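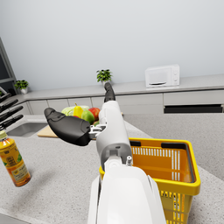 Search this site Enter keywords Go

Garside Robotics Open Day: Frequently Asked Questions

The answers below are for members of the public, schools and partner organisations attending the February open day at the Garside building. Questions not covered here may be sent to the visits office.

What will visitors see?

The main demonstration is of kitchen and grocery handling. A robot arm with a two-fingered gripper is set the task of sorting shopping at a kitchen counter, first in simulation on the large screen in the Fuson Room and then on the working arm in the laboratory next door. The simulated kitchen has a sink, a cutting board with fruit and a cabbage, a bottle of tea drink and a yellow shopping basket. Visitors will be able to follow the same task in both places.

Why is part of the demonstration simulated?

The research group tries out each new task in simulation before it is run on the arm. A task may be repeated many times overnight with the items in different positions, and no fruit is bruised. Staff will explain during the session how well the results carry over to the laboratory, including the cases in which they do not.

Is the simulation a recording?

No. It is run live on the Semo software, which was written by the group. Attempts may fail in front of an audience. Where this happens the operator will reset the task and continue.

Do I need to book?

Yes. Entry is by timed ticket and there are 200 tickets in total. Tickets are free of charge. Each demonstration group is limited to 20 people, and children count towards this number. Those who arrive without a ticket may be admitted to the ground floor display but not to the laboratory.

How long does a visit last?

Please allow an hour and a half. The demonstration itself takes 40 minutes, with questions afterwards. The first group starts at 10 am and the last at 3 pm. Late arrivals cannot join a group once the laboratory doors have been closed.

May children attend?

Children aged eight and over are welcome if accompanied by an adult. Younger children may visit the ground floor display, where there is a hands-on table with a small gripper worked by a lever.

Will I be able to operate the robot?

Visitors may not operate the laboratory arm. In the Fuson Room, a few people from each group will be invited to move the simulated arm with a hand controller. No experience is needed. Please tell the member of staff at the door if you would like a turn.

Is it safe to stand near the arm?

The working arm is behind a clear screen and will stop if the gate is opened. Visitors must remain behind the yellow line at all times. Bags and coats are to be left on the racks outside.

May I take photographs?

Photography is permitted in the Fuson Room and on the ground floor. It is not permitted in the laboratory, as work for other partners may be on the benches. Flash must not be used in any part of the building.

Is the building accessible?

There is step-free access from Wanton Street and a lift to all floors. A hearing loop is fitted in the Fuson Room. Seating can be kept for you at the front of the laboratory if the visits office is told in advance. Assistance dogs are welcome.

How do I get there?

Bus 561 stops outside the main entrance. There is no public parking on site apart from two bays for blue badge holders, which must be reserved.

Are refreshments provided?

Tea, coffee and water are available on the ground floor. Food and drink may not be taken upstairs.

Who pays for the research?

The household handling programme is funded until 2032 by the Wanton Trust. A short printed summary of its aims may be collected from reception.

Whom should I contact?

Please write to Sigrún Ravn, Visits Officer, at the Garside building, or ask for extension 2032 when telephoning the main switchboard. School parties should give the age of the pupils and the number of accompanying staff.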